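Stuffed peppers, pre-cook or no?

arlo_holloway
December 16, 2019
Making stuffed peppers for the in-laws. My mom always boiled the shells first. Mine come out mush every time. Skip it??

tukisfan72
Skip. Raw shell, cooked rice, foil on, bake till a fork goes in. Boiling is why evryone hates these.

plultau_pete
Disagree. Raw shells stay squeaky in the middle. I do 2 minutes in boiling water, no more, then upside down on a towel.

tukisfan72
Squeaky means you pulled them early. Leave the foil on longer.

kitchen_covard
Red or green? Makes a difference. Green ones are tougher and kinda bitter, I'd side with Pete there.

arlo_holloway
Green. Small cooking setup, white table:
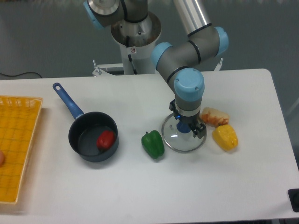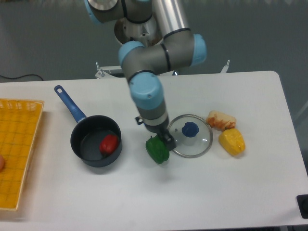

kitchen_covard
Can I freeze them already stuffed?

plultau_pete
Freeze them after baking, wrapped one by one, sauce in a separate tub. Raw stuffed ones go watery when they thaw.

tukisfan72
Watery either way imo. Just make fewer.

arlo_holloway
ok trying half boiled half raw. Also no cheese till the last bit, learned that one in October

plultau_pete
Salt the insides too. Poeple forget.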